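September 1, 2020

Notebook, trip-planning tool, route and stopover work. Carrying on from the last entry, where the coastal loop was still coming out a day too long.

Reran the loop with the Bikummont stop moved to the second night. Total driving drops by 58 km and the long day is now the third one, when people have settled in and don't mind it as much. The old order had travellers arriving at Bikummont after dark on an unsealed road, and I never liked that. The planner doesn't know about dark roads yet. It treats an unsealed kilometre the same as a sealed one unless the surface flag is set, and the flag is missing on most of the tracks north of Drernell.

Went through the track list by hand this morning and set the flag on 38 segments. Left the rest alone where the map and the park notes disagree. Speeds used:

- sealed highway: 90 km/h average, no change
- graded gravel: 60
- sandy track, 4WD only: 25, and the planner should refuse it for a hire car

The refusal works on the Zolamik test bookings. It doesn't work when the vehicle type is left blank, in which case the planner assumes 4WD. Should be the other way around. Changed the default and reran: 26 itineraries now come back with a warning, all of them through the same stretch of dunes south of the Gerlach roadhouse. I checked four and the warnings are right. Haven't looked at the others.

Fuel. The roadhouse at Gerlach is the only fuel between Drernell and the coast, and the tool was happily skipping it to save 11 minutes. Added a rule that no leg can go past 70% of tank range without a fuel stop. Crude, but it puts the roadhouse back into every version of the loop. Towing a caravan needs a lower number. I've put 50% in as a placeholder and marked it in the config. If anyone has real consumption figures for towing into a headwind, write them in the margin of the fuel sheet and I'll use those.

Opening hours are still a mess. Three of the campground offices close over lunch and one lists winter hours only. The February figures we have for that one came from an old brochure and I don't trust them. For now the planner shows hours as "check ahead" wherever the source is older than two years. That covers more places than I'd like, including the Drernell visitor centre.

Tide times for the reef walk: pulled them in as a plain table, no interpolation. The walk is suggested only if low tide falls between 8 am and 4 pm. On the loop as it stands that knocks out the walk for two of the five departure dates I tried. Colour coding on the day view makes this clear enough (grey for not available), but the text underneath still says "recommended". Fix the text.

Ran the whole batch again after lunch, 1,000 random start dates with the new rules. Almost all finish. The ones that fail are asking for a powered site on the last night when there isn't one in range. The error message is no use, it just says "no route". It should say which night and what was missing. 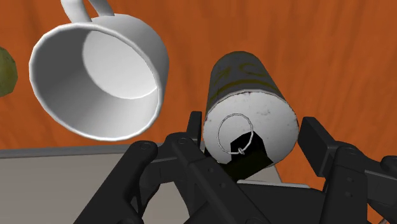 *Render: white mug, orange background, green fruit at far left.*

To do next:

- default vehicle type: write a test so it doesn't slip back
- towing figure for the fuel rule
- "recommended" text on the reef walk when the tide is wrong
- better failure message for powered sites
- ring the campground with winter hours and ask for the summer ones
- look at the remaining dune warnings

Config from today is saved beside the old one in the shared folder. Please don't overwrite the old one until the Zolamik bookings have been rerun against both.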